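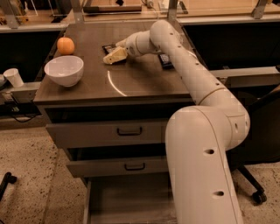
Noelia Calvo
Contributing writer, home and kitchen

Home | Kitchen | Small Spaces | Makers | Subscribe

I have become a bore about fruit bowls. Ask my friends! Give me a plain white one, deep and glossy, put an orange beside it, and I'm happy for the afternoon. The color does all the work, especially against something dark and brown with a soft shine to it.

The orange goes next to the bowl, by the way, and I will defend that. In the bowl it's storage. Out on the surface, near the back, it's the thing your eye goes to every time you walk past (and the thing your hand goes to around four o'clock).

My other love is the drawer underneath. I grew up with tiny knobs that came off in your fingers, so a big black handle you can hook with your whole hand still feels like a luxury.
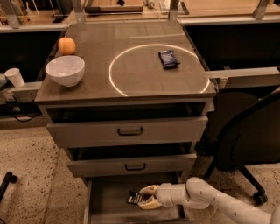 Corina Lungu, who fits out small kitchens at Mellside, told me she plans every drawer as if it will be pulled all the way open. "If you can't see the back, you'll own three can openers," she said. She's right, I own three can openers.

Steel drawers are her favorite, and she has nearly won me over. They wipe down in seconds, and a gray interior makes it easy to spot the stray snack bar you were sure you'd finished. I cleared out 17 things from my own bottom drawer in March, and I haven't missed one of them.

We use cookies to remember your preferences. Accept | Manage settings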